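Hovthorpe Trade Atlas, second printing

I put this wall chart together after one too many evenings squinting at export tables! It follows postwar trade between northern and southern Europe, one colored band per country, and yes, the deficits are in there too (my favorite part).
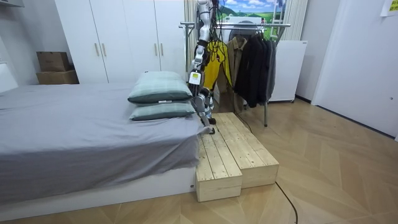
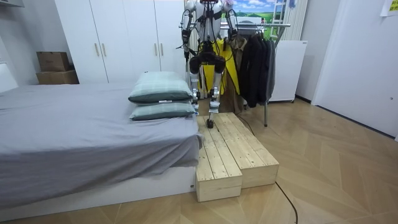
Bedroom with wooden step, two views

Besteck prints it for me on heavy matte paper, 300 copies this time, and I sign every one. The data notes run 40 pages and come as a separate booklet, so you can check my math or argue with it – please do!

Price: $40, booklet included
Ships in: 2 days, rolled in a tube
Next printing: July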